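We use cookies to remember your preferences and to see which pages get read. Accept | Manage settings

Teaching by hand: the shoe job

I've been meaning to put this page together since January, and people keep asking me what I do all day, so here goes! My job (well, half of it) is showing a robot how to tidy shoes. I don't write the clever software. I do the task myself, over and over, either by hand with a camera on my head or by remote control, with a pair of handles that the arms copy. Every go gets saved, and the software learns from the lot.

We call the project Vornomance, which was Kumudini Hettiarachchi's idea and I've given up asking her what it means. She set the target at 2000 goes for the shoe job. I'm on 1707 as I write this, and 1010 of those were done by remote control, which is much slower than it sounds. You lose all feeling in your fingers, in the sense that the arms touch things and you don't, so you end up judging everything by eye. My first week on the handles I kept squashing the fronts of things.

Shoes are lovely and awful to teach with. A slide is one big chunky lump with a hole through it, so there are lots of ways to pick it up and most of them work. Canvas sneakers are floppy at the top and stiff at the sole, and laces get everywhere. I like to grab by the heel – Kumudini prefers two fingers inside the opening – and we had to agree on one way before go 347, when she looked through the recordings and could tell straight away which of us had done which. The robot would have picked up both habits and muddled them.

The other thing I've had to learn is to be boring. Same speed, no dithering, no little pats at the end to straighten a pair. If I hover over a shoe while I make my mind up, the hovering goes into the lesson as well. I do my best ones before ten in the morning and my worst ones on a Wednesday, after the long meeting.

Next up is mixing the pairs so that left and right start apart, and after that a different rack, if I can talk anyone into buying one.

Comments

Ornell: Do you have to put them all back by hand after every go? That would finish me off.

Wike: Heel grab all the way. Great page, more please!

Draltari: I tried remote handles once and couldn't pick up a sponge. Hats off to you.

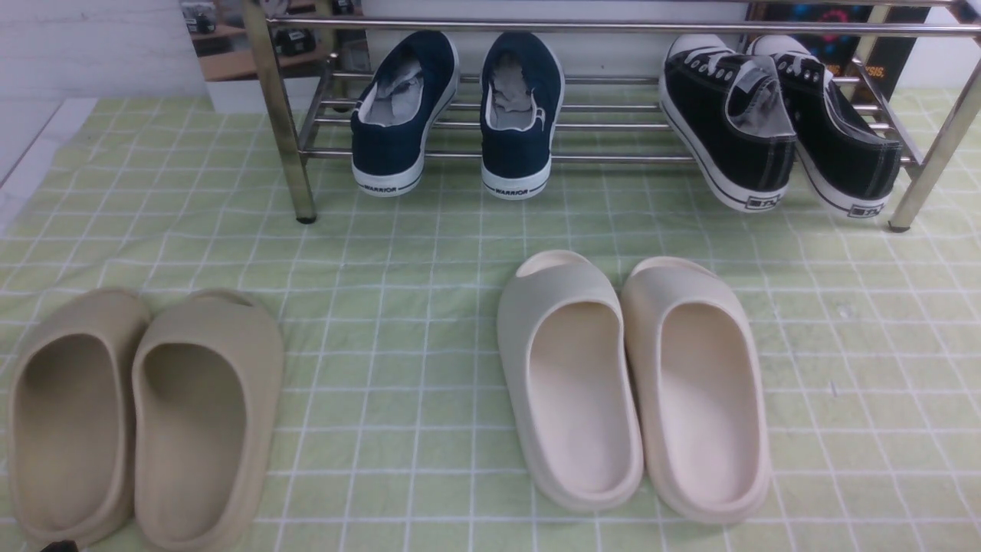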